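12/3/25

I finally got back up to Brukitz Lake last week. I hadn't fished it since August, when the perch were stacked up off the point and anybody with a worm could fill a bucket. Cold water is a different deal. The temperature had dropped a lot since my last trip and the weeds were mostly laid down.

I launched at the Utley ramp a little after sunup. There was skim ice in the corners of the cove but the main lake was open. I started with a small jigging spoon in 12 feet and marked fish right away, but they wouldn't touch it. After an hour I had one perch about as long as my hand.
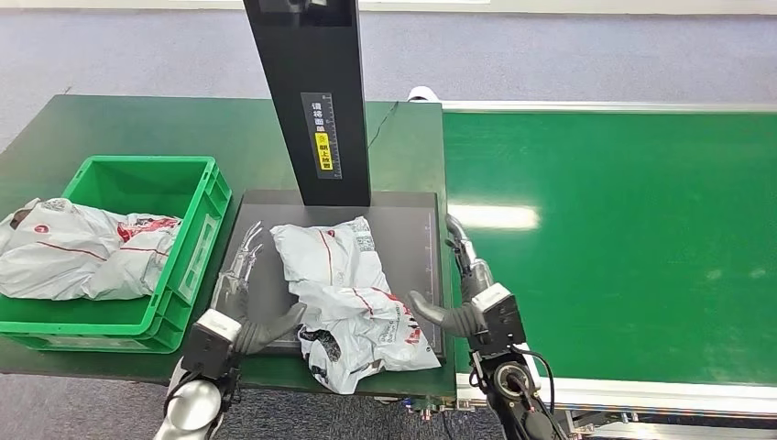

I moved out to the old creek channel and switched to a plain hook with a minnow, just a split shot and no float. That was better. The bites were so light I mostly just felt a little weight - no tap at all. I ended up with nine perch and a pickerel that I let go at the boat. The wind came up before noon and pushed me off the channel twice, so I called it a day.

The reel is still giving me trouble. The drag sticks when it gets cold, and I had to back it off by hand on the pickerel. I'm going to clean out the old grease and try again.

If the cove locks up I'll try the Engelhardt side next, where you can walk in and fish from the bank.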